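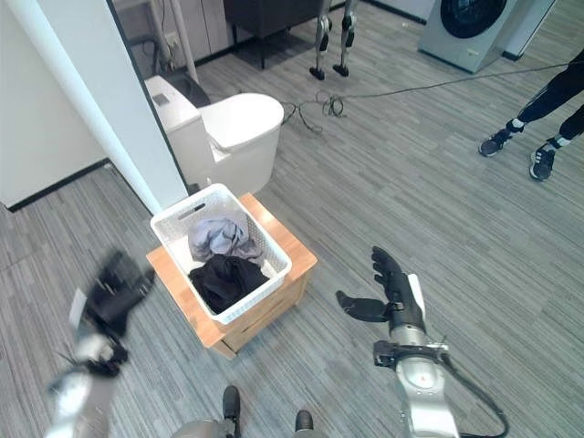
*Page last changed: December 19, 2021*

These are my notes from our shared workshop, where we are building a household practice corner for a humanoid robot. I write them for members who want to make the same at their place, and for myself, because I forget things. Rawan Obeidat corrected the part about cables. Mistakes in the rest are mine.

## The basket

Take a plastic basket with holes in the sides. Ours is white, with a slot in the short side for a handle. A solid tub is harder, the fingers find nothing to hold. With the open pattern the robot can hook a finger even when it arrives a little wrong.

- Look at the rim before you buy. A sharp edge from the mold will scratch the finger covers. I go over it one time with fine sandpaper, then wipe with a damp cloth.
- Do not fill it. Two pieces of clothing are enough for the first weeks.
- Choose one light piece and one dark piece. Black cloth against black fingers is difficult for the head camera, and you want to know this problem early.
- Wash new clothes before use. New cotton is stiff and keeps its folds, and then the grasp you tune on Monday's shirt fails on an old one.
- Leave the basket a little crooked on its support. If it always stands straight you will build a program that knows only straight.

## The stool

We use a wooden stool under the basket. On the floor the basket was too low and the robot had to bend so much that the balance controller complained. A stool also costs less than a table with adjustable legs, and it goes back to the kitchen in the evening.

Put four felt pads on the bottom if your floor is hard. On carpet leave them off – the stool slides less without them. Between basket and stool I sometimes put a piece of the rubber mat that is sold for drawers. Cut it smaller than the basket, so it does not hang over.

Check the stool for wobble with your hand on each corner. A small wobble that a person never feels will move the basket just when the fingers close.

## Where to stand things

We placed the basket in front of the toilet and kept the washing machine at the other side of the room. Many people put everything in one line, and then the robot never has to turn. Some distance is good for the work. Leave free floor for the feet in front of the stool, more than you think, and some space for the person who walks beside.

Close the toilet lid. A sock dropped in the water is funny one time. For the same reason keep soap and open bottles away from the arms.

Low walls and partitions are useful. They give the robot a corner to recognize, and they hide the mess behind. Ours has a dark baseboard which helps to see where the floor ends.

## Carpet

Striped carpet was my idea and Ewan Paterson still argues with me. He says that the stripes confuse the floor detection. I say that people have striped carpets at home. We agreed to keep it until January and then compare with the plain gray one from the store room.

Some tips in any case:

1. Vacuum before every session. Threads go into the ankle joints and it is slow work to pull them out with tweezers.
2. Tape the edges down with cloth tape, never with paper tape.
3. If the feet catch, look at the sole first. A worn rubber corner catches more than the carpet does.

## Cables (corrected by Rawan)

A cable on the floor should have one person who looks after it. This person says aloud "cable" when it goes near a foot. Make large loops when you put spare length down. Small tight loops make a knot by themselves after 10 minutes of walking around.

For the cable along the arm, leave slack at the elbow and fix it before and after the joint, not on it. Bend the arm fully by hand with power off and watch if the cable becomes tight. We use the soft straps from Flerkex, the 16 mm wide ones. The Usura ones are cheaper but the hook side eats the cable jacket.

## Opening the hand

Before each try we bring the right hand to the open position, fingers up, thumb out, and look at it. If one finger hangs lower than the others, stop and run the finger calibration again. It is tempting to continue, and I did this for a full afternoon once, with 659 lines of log to read after it.

Move one arm slowly while you test the other. When both are quick you cannot say which one pushed the basket.

## Clothes and shoes for people

Closed shoes, please. No long scarves and no loose sleeves when the arms have power. The person on the floor side keeps the stop button in the hand, and does not put it in a pocket.

## Parts still open

- The Vusel hand covers: ordered in size medium, not arrived.
- The Baptista bracket for the second rack shelf has a wrong hole distance. I will drill it again, 1000 rpm is enough for this steel with a drop of oil.
- Someone should write the part about the washing machine door. I tried two handles made with the printer and both broke at the same layer, so print the next one lying flat.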